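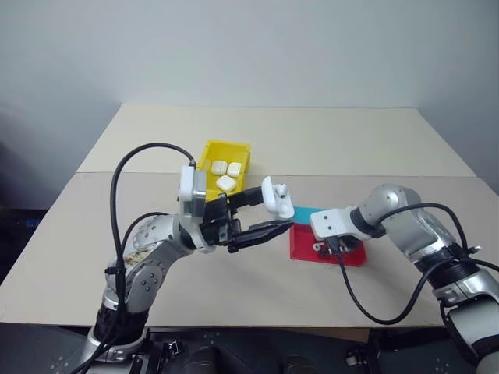 A bin for everything: tea with Athina Kontogiannis

I'd been promised a tidy workroom and, well, I got one. Athina Kontogiannis swears by small containers, and the first things I noticed on her beige table were a yellow bin and a red tray. Everything else had been put away before I arrived, or so I thought until she opened the cupboard!

"I've got 5 more bins in there," she said, laughing. "Don't write that down."

The yellow one is her favourite. It's bright, it's open at the top and the walls are short, so you can drop things in without looking. She keeps soft white pieces in it -- puffy little cubes with rounded edges that put me in mind of tiny pillows. I asked why they didn't just live in a drawer.

"Because then I'd buy more," she said. "I did that for years. White things on a pale table vanish. Put them in yellow plastic and even I can find them."

And the red tray?

"That's for whatever I haven't decided about. My old boss at Granström, Ragnvald Hägglund, had one on his desk and emptied it every evening. I manage it twice a week, if I'm lucky."

She started sorting properly in May, after a move from Tornberg left her with boxes stacked up the stairs (she tripped over the same one four times). Lids went first. She can't stand lids, and we spent far too long on the subject -- I'm a lid person myself and I wasn't giving in.

Before I left I asked what she'd tell someone starting on a messy table tonight.

"Pick one bin. Fill it with one sort of thing. Then put the kettle on."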